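Home | Opinion | Workshop | Projects | Letters | Contact

Print this page | E-mail this article

The robot in the spare room can wait
By Liesbeth Vandenberghe
November

My brother-in-law has been building a household robot in a shared workshop for two winters now. He calls it Judholm. It has a parts list of 255 lines and a budget that stood at $3,444 when I last asked, and he tells me it will one day tidy my kitchen. I have my doubts, and the longer I look at the work the more of them I have.

Most of the building, it should be said, happens on a screen. The workshop group runs a simulated house and sends a simulated robot through it, so that no real cups get broken. That seems sensible to me. Motors are expensive and so are cups. What bothers me is how quickly a good run on the screen turns into a promise at the dinner table.

A simulated wall is as flat as somebody made it. A simulated counter has no jam on it. My own kitchen has a drawer that opens only if you lift and pull at once, and a floor that slopes toward the back door. I asked whether any of that was in the model. It was not, though Skanberg, the group that meets on the second floor, has a plan to add "clutter." I have been hearing about the clutter plan since before the arms had names. (They are Clamer and Kourkoulas. Don't ask me which is which.)

Then there is the matter of what the thing can see. People assume a robot looks over a room the way we do from the doorway. Go through the views from the simulated house and you find that up close the gripper takes up a good part of what there is to look at, and a big gray slab can take up much of the rest. I could not tell you what that slab is. I'd like to know how sure the software is.

They did 200 trial runs last month and were pleased with 19 of them. I was shown the 19. I would sooner have spent an evening with the others – that is where a person might learn whether to let this machine near a stove, or near somebody's hand.

None of this means he should stop. He has learned more about gears and code than he ever did in school, and a hobby doesn't have to earn its keep. But a hobby is what it is so far, and I wish the group would say so when the neighbors come by and ask what it will cost them to have one.
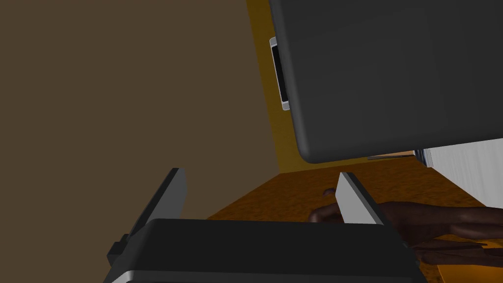
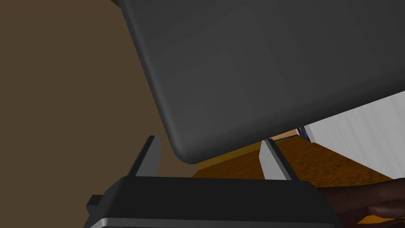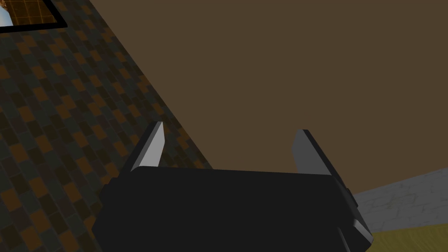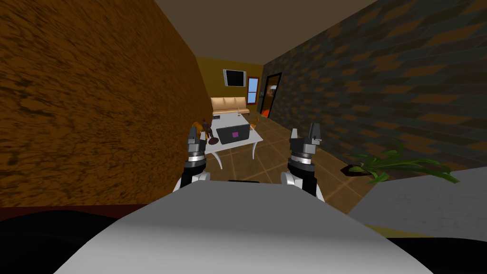
Views from the simulated house, all with one or both grippers showing. The last looks toward the sofa and the television.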